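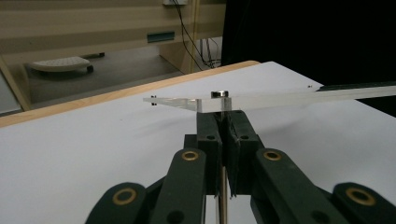 Clear acrylic strip over a white tabletop

Reading time: 2 min

Soledad Obi
Hi all! I've got one of those clear acrylic stands with a postcard in it (fishing boats on a beach, from the gift shop in Kironbridge). The acrylic picks up dust like mad. What do you clean yours with? 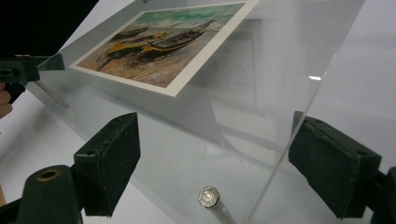
Younes Bouzid
Never glass cleaner, mate, the ammonia clouds it. I use lukewarm water, a drop of dish soap and a microfibre cloth. Slip the postcard out before you wet anything, especially one with a wide white border like yours, as water marks really show on white.

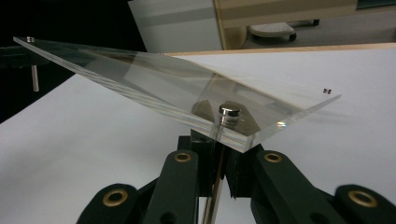
Oh, and don't overtighten the little screws when it goes back together! I cracked a $22 panel that way.

Sanaa Amrani
I just use my sleeve lol 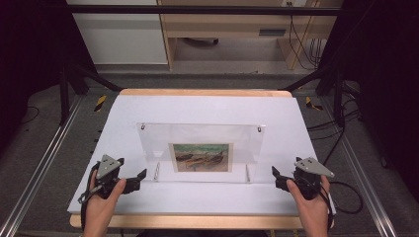
ok but a soft paintbrush is good for the corners, and keep it out of full sun or the colours go

Recent posts
Felt pads for picture stands
Postcard sizes and frames
We use cookies to remember your settings.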